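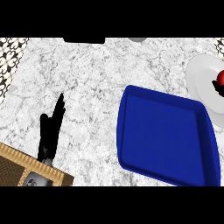 Pletton held its open day at the Hasomstead site, and I went mainly to see the simulation side of the two-arm work. The hardware hall was crowded and loud. The simulation room was down a corridor, had 20 chairs, and most of them were free until after lunch.

Omolara Oyewole ran the session. She works on task generation, so her talk was short on learning and long on how the tabletops get built. The simulator is an in-house thing called Plumska. It takes a task template, picks a surface, a floor pattern and a set of props, drops the props onto the counter, and checks that both arms can reach what they need to reach. If the check fails, the layout is thrown out and drawn again. The library has 104 props at present, most of them kitchen items: plates, trays, baskets, small round things to pick up.

The task family on show was object transfer. One arm takes an item from a plate or a container and puts it down somewhere else on the counter. The layout she left up longest had a red sphere on a white plate at the far right, with the right gripper's fingertips at it, and an empty blue tray nearer the middle. The left gripper was over by a wicker tray on the other side, with a lot of bare marble between it and the blue one.

She talked for a while about why spheres are harder than they look. Two flat fingers on a ball give you two small contact patches, and a solver with a coarse time step will let the ball creep out of the grasp or spin in it. Their fix is a smaller step during contact plus a soft fingertip model. That costs time. With the smaller step on throughout, the same batch of episodes takes about twice as long, so they switch it on only when a finger is within a set distance of a prop. I asked whether the switch itself shows up in the recorded forces. It does, as a small spike, and they filter it.

The second topic was appearance. Countertop and floor textures are drawn independently of the task, which is how you get veined marble next to a black-and-white damask pattern. It looks like a bad renovation, but the policy is supposed to ignore it. She showed a plot of success rate against the number of distinct textures in training. The curve flattened early, and most of the later gain came from varying the props and where they sit. I would have liked error bars.

The live part was a batch of 1,430 episodes started before the talk and left to run on a side monitor. I did not stay to see it finish. What I did see was a scrolling list of seeds and pass/fail flags, with the failures grouped by cause. The categories were missed grasp, dropped in transit, arm collision and timeout. Having collision as its own category is sensible with two arms sharing one counter, and I have seen other groups fold it into timeout, where it is hard to find again.

A man from Hinds asked about transfer to real arms. The answer was careful. They calibrate joint friction and camera position per robot, and they do not expect a policy to survive a gripper change without some new data. No numbers were given for real hardware, and she said those would come with the February release.

Some notes for my own use:

Reach check runs before the render, so rejected layouts are cheap.

Prop masses are set by hand. Friction is sampled from a range – I did not catch the range.

Containers with a raised rim get a simplified collision shape, and woven ones are treated as solid walls. Ask about small objects catching on the rim.

Seeds are stored with each episode, so any failure can be replayed.

The slides are supposed to go up on the Pletton site. I will add the link when they do.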